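Getting the House Ready for Company: Cleaning, Wrapping and Kitchen Tips from Risbridge
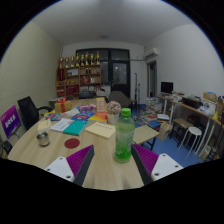

19 Nov 2019

Every year I tell myself I'll start earlier, and every year I find myself standing in the kitchen in the middle of November with a roll of tape in one hand and a mop in the other, wondering which one to deal with first. So I've pulled together the things I do before company comes. Some of them came from my mother, a good many came from readers of this page (keep them coming, please!), and a few I learned by ruining something I was fond of.

Our house is small, with one bathroom and a kitchen that two people can just about pass each other in, so if you've got a big place you may find some of this fussy. Take what you like and leave the rest.

Start with the table

I always begin with whichever table everybody will end up sitting at, and in our house that's the wooden one by the back window. Wood doesn't like a lot of water. Wring your cloth out until it hardly feels damp, wipe with the grain, and go over it straight away with a dry towel. A drop of plain dish soap in warm water is plenty for ordinary stickiness. I used vinegar on mine for years and it slowly took the shine off the finish, so I've stopped, and I wish I'd stopped sooner.

White rings from hot mugs will often come out with a bit of patience. Lay a clean cotton cloth over the mark and press it with a warm iron, no steam, for a few seconds at a time, lifting to check in between. Try it first on a spot that doesn't show. If the ring is dark instead of white, the water has gone down into the wood itself and you're looking at sanding, or at a nice tablecloth, and I have chosen the tablecloth every single time.

Candle wax: let it go hard, lay a bag of ice on it for a few minutes, then ease it up with an old plastic card. Never a knife! I have a scratch the length of my finger to remind me.

The wrapping corner

I like to set up one place for wrapping and leave it set up until the end of December, even though it means we eat at one end of the table for a while. Having to drag the paper out of the closet each time is what makes the job miserable. A shallow box holds the scissors, two rolls of tape, a pen that works and the gift tags, and the box does not leave the room. People will try to borrow the scissors. Be firm.

Save your ribbon. If it's creased, run it through a hair straightener on the lowest setting, or press it under a thin cloth with the iron (fabric ribbon only, please, the shiny plastic kind will melt and you'll be scraping it off for a week). I wind mine around empty cardboard tubes and tuck the end into a little slit cut in the rim.

For a bow that sits flat, tie the first knot and then have somebody put a finger on it, the old-fashioned way. If you're alone in the house, a clothespin does the job just as well and doesn't complain.

Odd-shaped presents are much easier in a box. I keep shoeboxes all year for this, nested one inside another on top of the wardrobe. If you haven't got a box, roll the thing up in tissue, then in paper, twist both ends like a piece of candy, and tie them off. It looks as though you meant it.

Write the name on the parcel as soon as it's wrapped. I once gave my brother-in-law a pair of ladies' slippers, and he was very gracious about it and wore them through dinner.

Bottles, caps and what's under the sink

Before the cooking begins I empty the cupboard under the sink completely and have a good look at what's there. There are always two half-used bottles of the same thing. If they really are the same product, you can stand one upside down over the other with a small funnel and let it drain overnight. If you're not sure they're the same, don't mix them. Bleach should never meet ammonia or vinegar or anything else you can't name, and it's not worth saving a few cents to find out why.

Keep cleaners in the bottles they came in. I know it's tempting to pour them into something prettier, but the label is there for a reason, and when there are grandchildren visiting I move the whole lot up to the high shelf in the laundry anyway.

A screw cap that's stuck will usually give if you hold it under hot water for a minute, dry it well and grip it with a wide rubber band. Syrup and honey are the worst for this. Wipe the threads before you put the lid back on and you won't have the trouble again.

If a bottle smells of whatever was in it last, put in a spoonful of baking soda, fill it with warm water, shake, and leave it until morning. For a narrow one you can't get a brush into, add a small handful of uncooked rice with the water and swirl it hard. The rice scrubs where you can't reach. Strain it out and throw it away afterward, and don't let it go down the drain, where it swells up.

In the oven

I wrote last winter about cleaning the oven and had a very kind letter from Digby Sheehan over in Grombridge, who told me I was making far too much work for myself. His way is to spread a paste of baking soda and water over the floor of the oven at bedtime, with the oven stone cold, keep it away from the heating elements, and wipe it out in the morning with a damp cloth. I tried it, and he's quite right, although it does take several goes with the cloth to get the last of the white off. Thank you, Mr. Sheehan!

If you're roasting vegetables for a crowd, heat the empty pan first. I set the oven at 400 degrees and leave the pan in while I peel. Toss the vegetables in oil in a bowl, tip them in so they sizzle, and spread them out so there's space between them. Crowded potatoes steam, and you'll never get a crisp edge on them. Use two pans if you must and swap shelves halfway.

Write your oven times on a piece of paper and tape it to the cupboard door. Work backward from when you want to sit down. I used to carry it all in my head and there was always a dish of something forgotten, usually the peas, discovered cold when we were on to dessert.

The guest bed and the bathroom

Air the spare blankets over a rail for an afternoon well before anyone arrives, and open the window in that room even if it's chilly. A room that's been shut up has a smell you stop noticing when you live there. A bar of wrapped soap in the linen drawer helps too.

In the bathroom I leave out a spare roll where it can be seen, a clean glass, and a small basket with a new toothbrush and some headache tablets. Guests hate to ask. My neighbor on Didside Lane adds a night-light, and I've copied her, after my aunt walked into the linen closet at two in the morning and couldn't find her way out.

For a cloudy mirror, use a barely damp cloth and then a dry one that's been washed without fabric softener. Softener leaves a film on towels and the film goes right onto the glass.

A few small ones from readers

Put a folded paper towel in the bag with your salad greens and they'll keep crisp days longer. Change it when it feels wet.

Rub a cut lemon and coarse salt over the chopping board, leave it five minutes, rinse, and stand the board on its edge to dry.

Freeze leftover gravy in an ice cube tray. Two cubes will rescue a dry sandwich filling.

Keep a spare trash bag at the bottom of the can, underneath the one you're using.

If your string lights are in a knot, plug them in before you start untangling. You'll see straight away which strand is dead, and you may save yourself the bother.

I still have a pile of your letters about getting red wine out of carpet, and they don't agree with one another at all, so I'm going to try the lot on an old offcut from the hall and write it up next time. If you have a method you swear by, send it in before the middle of December and I'll add it to the test.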